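4.2 Building and adjusting the hand-held gripper

The gripper was put together on a bench at Bultard, the shared workshop where we rent shelf space, and adjusted later at home. We started from the Prornine kit, which comes with a molded housing, two sets of link arms and a bag of fasteners. The link arms were usable as supplied. The jaw tips were not. They had been designed for boxes and bottles, and on thin cloth they met at the heel first and left a gap at the point, so that a single layer slid out as soon as the hand was raised.

We filed the contact faces until both points met before the heels did. This took most of an evening and two spoiled pairs of tips. We then set the full opening to 67 mm by moving the stop inside the housing. A wider opening is possible with this kit, but the arms begin to feel loose near the end of their travel and the tips no longer come back to the same place. The pivots were replaced with a bolt set from De Graaf, tightened until the arms stopped rattling and then backed off by a quarter turn.

Figure 4. Trials on cloth with the adjusted gripper.

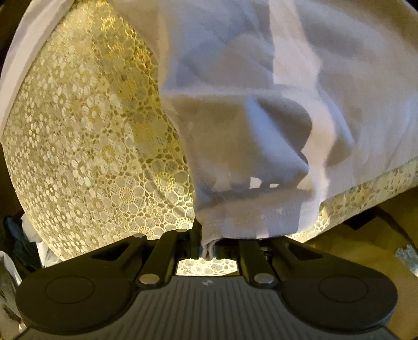

Cable routing gave more trouble than the jaws. In the first version the lead ran along the underside of the grip and pulled the wrist down when the operator turned to the left. We moved it to the back of the handle and tied it to a forearm strap. The extra slack has to be pushed back by hand every so often, and we have not found a better way that can be done without cutting the housing.

Recording is handled by Erar, a small logging program we wrote for the bench tests and then kept. It stores the jaw position with each video frame and marks the moment at which the closing motor current rises. Over the trial period it logged 2,187 closing actions. Of these, 141 were dropped before analysis. Most of the dropped records came from a loose connector that was only found in September, and the rest were closings on nothing while the operator was talking.

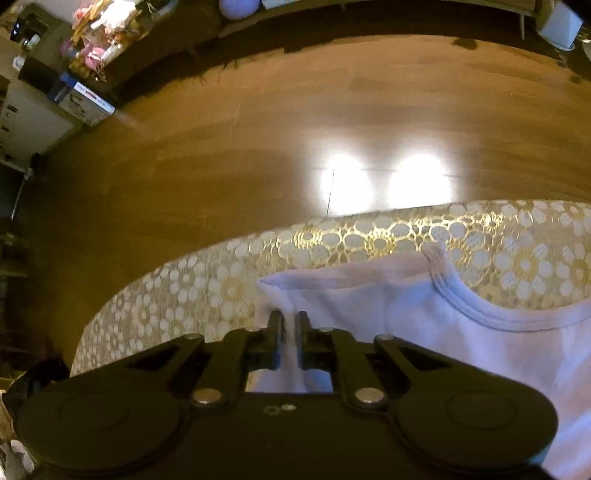 Lighting was left as it was in the home, with no lamps added and no curtains drawn. We had planned a plain gray mat under the garments and gave it up after the first day, as it slid on the table and the trials were meant to reflect ordinary rooms. The effect on the video can be seen in Figure 4. A white garment lies on a cloth of cream and white circles over a shiny gold or beige ground, and the bright threads compete with the collar stitching for the attention of the edge detector. Two reflections on the wooden floor past the table are overexposed. Exposure was therefore locked at the start of each session with the garment already in view. Locking it before the garment was laid down gave washed-out cloth and had to be repeated.

The edge detector was trained without any lace in its data. On a plain surface it found the hem or collar well enough to suggest a grasp point. On the patterned cloth it returned ring shapes from the lace as possible edges, and these had to be filtered by size. The filter also removes short pieces of true hem, so the detector is slower to commit when only a corner is showing. We kept the filter on for all results in Section 5.

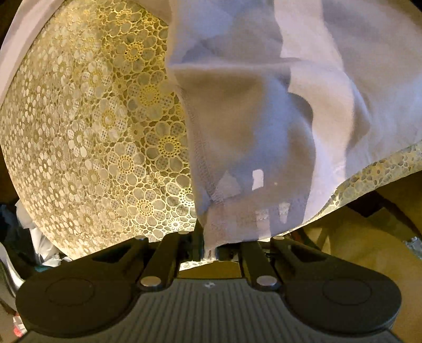
A comment on an earlier draft held that the hand-held results say little about a motor-driven arm, because a person corrects the wrist without noticing and no arm would make those corrections. We agree in part. The wrist motion is in the video, but the log has no force reading, and a small pull that frees a stuck fold cannot be separated from one that does nothing. To check how much this matters, we mounted the same jaws on the bench arm at Bultard and repeated 26 of the corner grasps with the wrist angle held fixed. The fixed wrist did worse on folded hems and about as well on single corners. The bench test used one garment only.

Wear on the filed tips was checked at the end of the trials. The left point had rounded slightly and no longer met the right one across its full width. New tips were cut from the same drawing, and the opening was set again before the work in Section 5 began.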